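A Morning at Vakulenko

I had been promising myself a trip out to the Vakulenko open day for a good while, and this October I finally made it, after getting up much too early and taking the slow train with a thermos between my knees. For those who haven't come across them, they write the software that goes between a person's hands and a robot's hands (and, more and more, the software that tries to do without the person's hands altogether). No hardware of their own to speak of. They buy arms in, bolt things on, and spend their days on the code.

Doors opened at 9, there was very decent coffee, and our group of 20 was handed over to Shanthi Wijesinghe, who looks after the planning side and who talks so fast and so happily that I gave up on notes after ten minutes and just listened. Her part of the building is mostly desks. She put the planner up on the big screen, a package they call Halik, and let us throw bad problems at it. A man at the back wanted the arm to reach behind a post and come out the other side without changing its elbow. It said no, quite quickly, and what I loved is that it said why: it drew the joint that ran out of travel in red and offered the nearest pose it could manage. I have worked with planners that simply sat there and thought until you went to lunch, so you can imagine my envy.

The limit they give it is 300 milliseconds. If no path is found by then, it hands back the best partial one and a reason. Shanthi told us they argued for most of a winter over whether that should be allowed at all, and you could tell which side she had been on!

Next door was perception, with Kazuhiro Yoshida, who is a quieter sort and had set up a lovely long demonstration on shiny metal. Depth sensing and bare metal have never been friends, as anyone who has tried to find the edge of a stainless tray will know. His approach is to keep the holes in the depth map as holes, label them as "don't know," and let the planner treat them with suspicion. Filling them in looks nicer on a slide, he said, and then you drive a finger into something. He also showed us the replay tool, Deltetar, which lines up the camera views, the joint readings and the operator's commands on one timeline you can drag back and forth. I could have stayed there all day. You drop a marker, type a comment, and the marker travels with the recording wherever it gets copied. There were 81 comments on the one he opened, a good many of them arguments between him and Ehsan Niazi over what should count as contact.

We had sandwiches at noon (go for the egg), and I got talking to a retired machinist from two towns over who knew far more about backlash than anyone on the program.
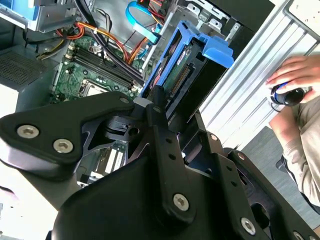
The afternoon was teleoperation, and for me that was worth the train fare on its own. Ehsan runs this part, and his subject is what the software ought to do with a human command between receiving it and obeying it. Pass it straight through and every twitch of the wrist arrives at the fingertips; smooth it too much and the operator feels as if they are steering a barge. The wrist camera view of the computer job makes his case very nicely, I think, with that long black finger link angling down into the open tower, a hard drive in its blue caddy close by, and cables across the top of the case. Off to the right you can see the operator's hand on the controller. There is precious little spare room in a tower like that, and a stray cable is a hard thing to put in a collision model, so the scaling of each motion matters enormously. Ehsan likes a ratio of 5 to 1 for close work, hand to gripper, with a button to loosen it for the long moves.

Somebody asked whether the ratio could change by itself as the gripper gets near things. They have tried it, and operators disliked it, because their hands learn one ratio and then feel cheated. The version he is working on now, Undus, leaves the ratio alone and puts a soft speed limit on top. I asked three follow-up questions and he was patient with all of them.

I left at 4 with a tote bag and a head full of timelines. If you go next year, book the perception session early, as it was full by the time the coffee ran out, and bring a sweater for the teleoperation room.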